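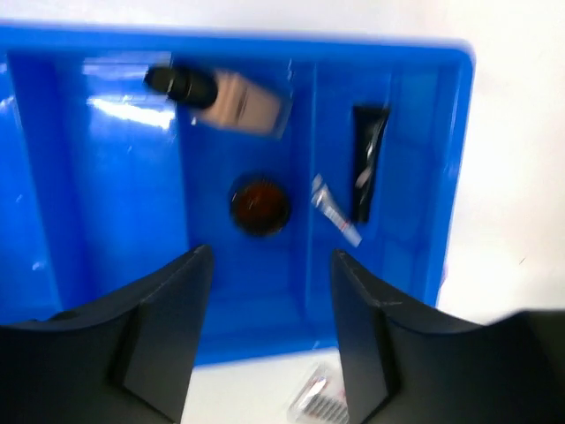 Svitlana Stetsiuk told me the hardest part of time blocking is the first week — after that her calendar pretty much runs itself. She was one of 23 people at the free planning workshop in Hurdale this April, and so was I!

We each wrote down every task we'd been carrying in our heads (mine filled three pages, yikes).
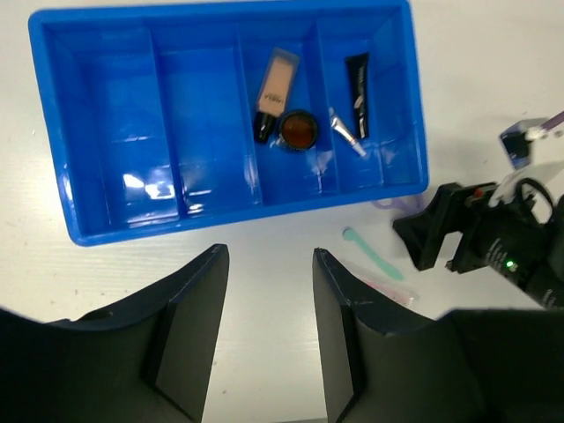 Then we picked only two for the next morning and gave each one a start time. I kept wanting to sneak in a third.

The Bondow library, which hosted, says its planner handout has been picked up 1,054 times so far, and it's printing 2,000 more. 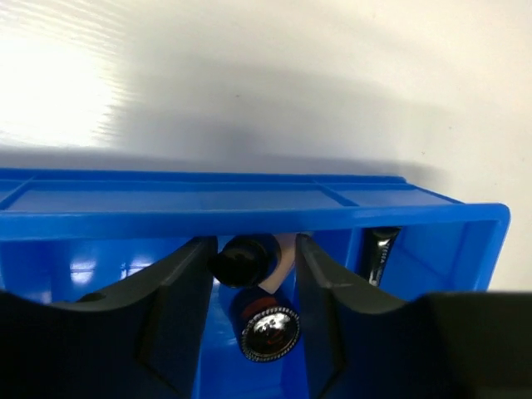 Another session is planned for the fall, same room, 6 p.m. I'm going back — my inbox still needs help.

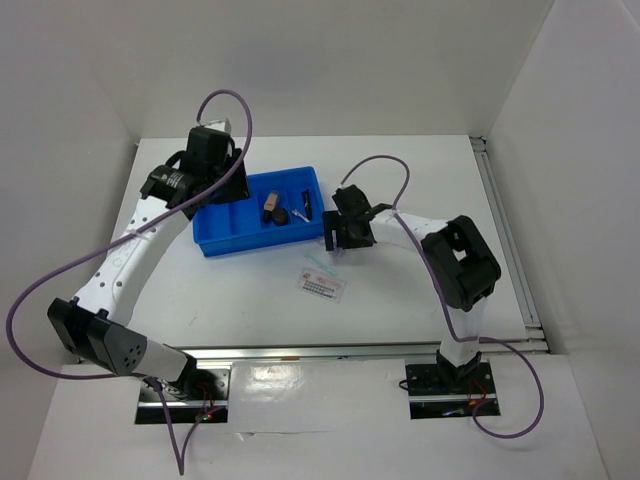 Two robotic arms at a white table with a blue tray.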